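나무 상판 오일 마감, 집에서 혼자 해보기 (초보 버전)

지난번 글에 댓글로 "그래서 오일은 어떻게 바르셨어요?" 하고 물어보신 분이 꽤 계셔서 따로 정리해요. 저는 목공을 제대로 배운 사람은 아니고요, 중고로 들인 책상 상판이 너무 푸석푸석해서 시작했다가 어느새 집에 있는 나무란 나무는 다 벗기고 바르고 있는 사람입니다 ㅎㅎ 전문가분들 눈에는 어설픈 데가 있을 텐데 댓글로 살살 알려주세요.

일단 제 상판은 원목이에요. 무늬목이나 필름지가 붙은 상판은 사포로 밀다가 겉면이 홀랑 벗겨질 수 있으니까 이 방법 그대로 따라 하시면 안 돼요! 헷갈리면 상판 옆면을 보세요. 윗면 나뭇결이 모서리를 타고 옆면까지 자연스럽게 이어지면 원목일 가능성이 높고, 옆면만 따로 띠를 두른 것 같으면 한 번 더 의심해 보셔야 해요.

준비물

사포 세 종류(60방, 200방, 600방)
사포를 감을 나무토막이나 샌딩 블록
하드왁스 오일 작은 통 하나
보풀 안 나는 면 헝겊 넉넉히
니트릴 장갑, 방진 마스크
바닥에 깔 비닐이나 헌 이불

사포 번호는 가게마다 딱 떨어지는 게 없을 때도 있는데 비슷한 걸로 사셔도 괜찮아요. 저는 동네 철물점에 200방이 없어서 220방을 쓴 적도 있는데 결과는 구분이 안 됐어요. 오일은 저는 Skato에서 나온 무색을 썼어요. 처음엔 월넛 색을 넣고 싶었는데, 색 들어간 오일은 얼룩이 바로 티가 난대서 꾹 참았습니다. 첫 상판이라면 무색으로 가세요, 진짜로.

1. 기존 마감 벗기기

제일 힘들고 제일 먼지 나는 단계예요. 60방으로 시작하는데, 이건 꽤 거친 사포라서 원래 칠이 두껍게 남아 있을 때만 쓰세요. 칠이 거의 없는 상판이면 건너뛰고 200방부터 가도 됩니다.

방향은 무조건 나뭇결을 따라서요. 빙글빙글 돌리면 속은 시원한데 나중에 오일을 바르면 동그란 자국이 싹 올라와요. 저는 첫 상판에서 이걸 몰라가지고 창가 쪽에 아직도 회오리 무늬가 있어요. 해 질 때 보면 아주 선명합니다 ㅠㅠ

힘은 생각보다 빼셔야 해요. 꾹꾹 누르면 사포만 빨리 막히고 가운데가 움푹 파이더라고요. 블록에 감아서 길게, 끝에서 끝까지 쭉 밀어주세요. 모서리 쪽은 블록이 기울어지기 쉬우니까 거의 무게만 얹는다는 느낌으로요. 모서리를 둥글리고 싶은 분들은 제일 마지막에 200방을 손으로 접어서 살살 굴려주시면 됩니다.

2. 고르게 다듬기

칠이 다 벗겨졌으면 200방으로 전체를 한 번 더 밀어요. 60방이 남긴 줄무늬를 지우는 단계라서 여기서 대충 하면 뒤에서 못 고쳐요. 불을 끄고 핸드폰 손전등을 상판에 눕혀서 비춰보세요. 눈으로 안 보이던 줄이 쫙 나타납니다. 그 줄이 안 보일 때까지가 200방이에요.

그다음에 젖은 헝겊을 꼭 짜서 상판을 한 번 닦아주세요. 물기가 닿으면 나무 섬유가 일어나서 표면이 까슬까슬해지는데, 완전히 마른 다음 200방으로 아주 가볍게 쓸어주면 돼요. 이걸 미리 해두면 나중에 물컵 자국이 생겨도 덜 까슬거려요. 귀찮아 보여도 저는 이제 꼭 합니다.

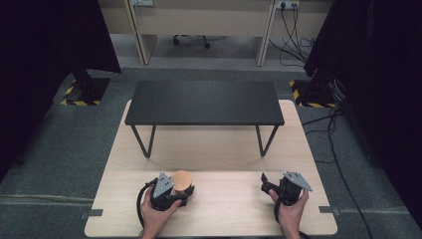 먼지 제거도 은근 중요해요. 청소기에 솔 달린 헤드를 끼워서 한 번 빨아들이고, 마른 헝겊으로 닦고, 판이 이어 붙은 자리는 칫솔로 한 번 더 털어주세요. 틈에 먼지가 끼어 있으면 오일이랑 엉겨서 거뭇한 줄이 생기거든요. 그리고 먼지 나는 방에서 바로 오일을 바르지 마시고, 환기하면서 한두 시간 쉬었다가 하세요. 저는 이때 밥을 먹습니다. 딱 좋아요.

3. 첫 번째 오일

자, 드디어 재밌는 부분! 통을 잘 저어주세요. 흔들면 거품이 생기니까 나무젓가락으로 바닥까지 긁듯이 저으면 돼요. 처음엔 꼭 상판 뒷면이나 안 보이는 구석에 손바닥만큼 발라보시고요. 무색이라도 물 묻은 것처럼 색이 진해져요. 여기서 마음에 안 들면 아직 늦지 않았어요.

헝겊에 오일을 조금만 묻혀서 결 따라 얇게 펴 바릅니다. 제발 조금만요. 저도 듬뿍 바르면 더 튼튼할 줄 알고 들이부었다가 일주일 넘게 끈적거리는 책상을 끼고 살았어요. 종이를 올려놓으면 쩍 하고 붙던 그 시절... 전체에 다 발랐으면 통에 적힌 시간만큼 두었다가 마른 헝겊으로 남은 오일을 싹 닦아내세요. '이렇게 닦으면 남는 게 있나?' 싶을 때까지 닦는 게 맞아요. 스며들 건 벌써 다 스며들었어요.

그리고 이건 꼭 읽어주세요. 오일 묻은 헝겊을 뭉쳐서 쓰레기통에 넣으면 안 됩니다! 마르면서 열이 나서 저절로 불이 붙을 수 있어요. 물에 푹 적셔서 뚜껑 있는 금속 통에 넣어두거나, 밖에 한 장씩 쫙 펴서 완전히 말린 다음 버리세요.

4. 말리고 한 번 더

저는 하룻밤 꼬박 말려요. 지난 9월에 했을 때는 비가 계속 와서 이틀이나 걸렸고요. 손등을 대봐서 끈적임이 전혀 없으면 600방으로 정말 살짝, 먼지 닦듯이 쓸어줍니다. 이때 나오는 하얀 가루는 잘 닦아내시고요. 표면이 갑자기 매끈해지는데 저는 이 순간 때문에 이 짓을 계속하는 것 같아요 ㅎㅎ

그러고 나서 두 번째 오일을 첫 번째보다 더 얇게 바르고, 똑같이 닦아내고, 다시 말리면 끝이에요. 책상이면 2회로 충분하고 식탁이나 싱크대 옆처럼 물이 자주 닿는 데는 한 번 더 하시는 분들도 있더라고요. 저희 집 식탁은 두 번만 했는데 아직까지는 괜찮아요. 식탁에 쓰실 거면 다 굳은 뒤에 식품이 닿아도 되는 제품인지 통 뒷면을 꼭 확인하세요.

5. 언제부터 써도 되나

겉이 말랐다고 바로 모니터를 올리고 싶으시겠지만, 속까지 굳는 데는 시간이 더 걸려요. 가벼운 물건은 다음 날부터 살살 올려도 되고, 무거운 거나 고무 발 달린 물건은 일주일은 참아주세요. 저는 사흘 만에 스피커를 올렸다가 고무 발 자국 네 개를 얻었습니다. 물걸레질도 그 일주일 동안은 쉬시고요.

모니터 받침대 쓰시는 분들은 다리 밑에 펠트를 붙여주세요. 얇은 금속 다리는 오일 마감에 금방 자국을 내요. 동그란 펠트가 안 맞으면 시트로 된 걸 사서 다리 모양대로 잘라 쓰면 깔끔해요.

관리랑 자주 받은 질문

평소에는 꼭 짠 행주로 닦으면 되고, 세제는 웬만하면 피하세요. 손목 닿는 자리가 허옇게 뜨기 시작하면 거기만 600방으로 살짝 밀고 오일을 얇게 덧바르면 돼요. 전체를 다시 할 필요가 없다는 게 오일 마감의 제일 좋은 점 같아요.

바니시랑 뭐가 낫냐고도 많이 물어보시는데, 물이랑 긁힘에는 바니시가 더 강해요. 대신 한 군데 까지면 티가 나고 수선이 귀찮죠. 저는 나무 만지는 느낌이 좋아서 오일파예요. 손님이 오면 괜히 만져보라고 시킵니다.

원룸에서 해도 되냐는 분도 계셨는데, 샌딩만큼은 베란다나 밖에서 하시길 권해요. 저는 거실에서 비닐만 깔고 했다가 책장 맨 위 칸에서 한 달 뒤까지 나무 가루가 나왔어요. 오일 냄새도 며칠은 가니까 창문 열 수 있는 계절에 하시는 게 편하고요.

다음에는 의자 다리 흔들리는 거 잡는 법을 써볼게요. 지금 한쪽 다리에 목공풀 바르고 클램프로 물려놨는데 풀이 다 마르면 사진 찍어서 올리겠습니다!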